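Posted in: Funded Projects / Progress Reports

Dritovlow Village Hall Floor: second report to the Clesora Fund
June 24, 2021

Dear Mererid Craddock,

You asked for two pages and no adjectives. I have managed the two pages by stopping early.

The grant has now paid for the survey, the lifting of the old boards in the main hall and the first delivery of maple. The survey cost £820, and told us the floor was bad. We had suspected as much since January, when the leg of a trestle table went through it during the whist drive. Play continued at the other end.

Under the boards Howells found sound joists on the north side and something closer to fruit cake on the south. Thirty-three joist ends have been cut back and new timber bolted alongside. This was not in the original budget, which assumed joists. We met it from contingency, and there is now £300 left in that line, which I would rather not touch until the kitchen threshold is dealt with.

The maple is to the agreed grade, meaning that small knots and a bit of wild grain are allowed. I mention it because the agreed grade took three meetings. 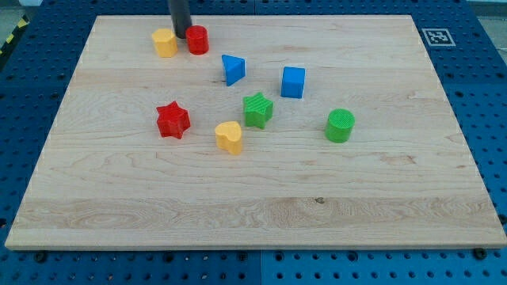
Eirlys Edwards feels that a dance floor ought to be plain from wall to wall, and has asked me to record that she said so before a penny was spent. She did. She also says the badminton lines should be left off for the first year, so people can enjoy the floor before it is told what to do. The badminton club has replied in writing.

Laying starts once the timber has settled to the temperature of the hall, a process that can't be hurried and has been explained to me more than once. Finish will be Irkeo hard oil, two coats, then up to ten days with the doors locked. Bleddyn Vaughan holds both keys.

Bookings: the playgroup is in the chapel vestry and the choir is in the playgroup's old store, with the predictable effect on the basses. Takings are down £996 on the same months of our last full year, though most of that is closure we'd have had anyway.

We are not asking for more money in this report. I'd like to move the end date back by six weeks and would be grateful for a yes before the summer break.

Yours,
Beca Cadwaladr

Related items
Hall floor: first report to the Clesora Fund
Where your group is meeting for now
Badminton lines: letters received

Contact the hall office | © Dritovlow Village Hall | Back to top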